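Saturday, April 7, 2018

Spent most of the day on the rain gauge records. The Dekness station is finished now, 51 years of daily totals, typed in from the paper sheets and checked once. I still want to check the older ones a second time. Whoever filled them in made sevens that look like ones, and I changed my mind on a few of them.

Gerlach is the harder one. The gauge was moved at some point, from behind the school to the pumping station, and the sheets don't say when. The winter totals drop and stay down, so I think it was one December, but I can't tell which. For now I have marked five years as doubtful and left the numbers as they were written. If I start correcting them I won't remember later what was real.

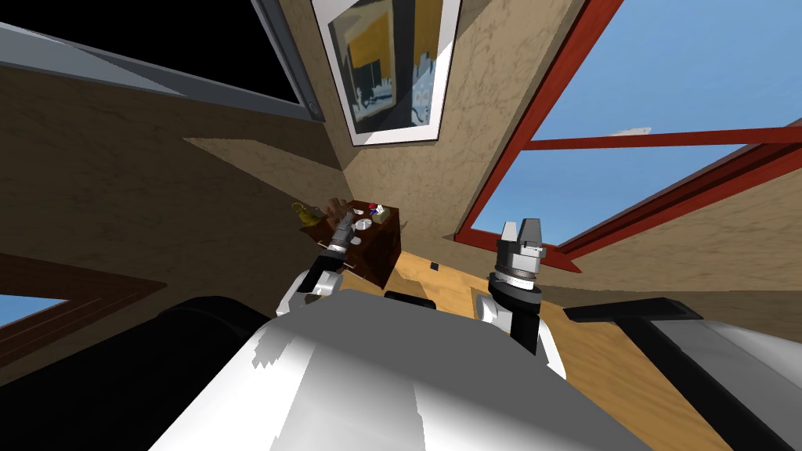
The wettest year at Dekness came to 1,302 millimeters. Gerlach had 893 for the same year, and the two places are only a valley apart. I had expected a difference but a smaller one. The hill between them must take a lot of it. I would like to see what Brulari shows, being on the wet side as well, but those sheets are still at the county office and it doesn't open again until Monday.

Stopped for lunch late and had soup. It was dry and windy all day, nothing in my own gauge this morning.

After supper I made a copy of everything on the second drive and started a list of missing days. Most of them are single days, but Grarnero has a whole summer gone. There may be a farm diary that covers part of it. I'll write to the library and ask. Went to bed later than I meant to, with the list half done.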